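Prodeo Exhibition Text Collection
Data card, version 3

Summary

The Prodeo Exhibition Text Collection contains 1408 wall texts, captions and artist statements from 223 photography exhibitions with a focus on gay and lesbian life. The texts were transcribed from printed panels and gallery handouts held by the Prodeo archive. The collection is meant for research in art history, the history of exhibitions, and the study of written English.

Contents

Each record is one text. The fields are:

record_id - a number assigned at transcription
exhibition_id - shared by all texts from the same exhibition
text_type - wall text, caption or statement
body - the transcribed text
source_note - the condition of the original and any handwritten changes

Line breaks in the originals are kept. Spelling errors are kept as well and are not marked. Where a word could not be read, the transcriber entered [illegible].

Sources and transcription

The largest group of texts comes from the Lanar Gallery, which gave its paper files to the archive after closing its exhibition space. A second group was donated by the estate office of the Bratu Print Workshop. Transcription was directed by Nighat Talpur and Kamran Gondal. Every record was checked against the original by a second reader. Disagreements were settled by Kulsoom Farooqui, who also wrote the transcription rules distributed with the files.

Language and sensitive material

Many captions use slang, coded terms and sexual language that were part of the works as shown. These have been left as printed. Some statements name private individuals - models, partners, friends - who did not agree to appear in a data set. Their names have been replaced with initials, except where the person gave written permission.
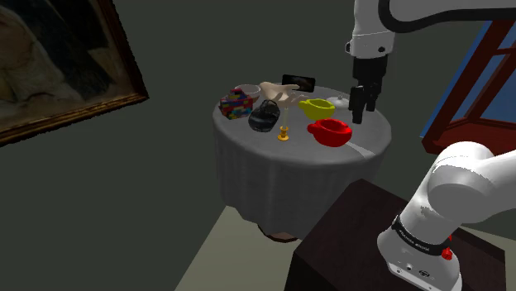

Requests to remove or restore a name are handled by Mihret Tsegaye at the archive's reading room. Changes are made in the next release, and the affected record numbers are listed in the file CHANGES.

Known limits

Captions for group exhibitions are incomplete. Texts in languages other than English were left out of this version. The photographs themselves are not included, and the collection gives no rights to reproduce them.

Access and citation

The files may be used for teaching and noncommercial research. Please cite the collection by its full title and version number. The next release is planned for December and will add texts from the Totov bequest, edited by Zubaida Siddiqui.

Card last revised July 14, 2026.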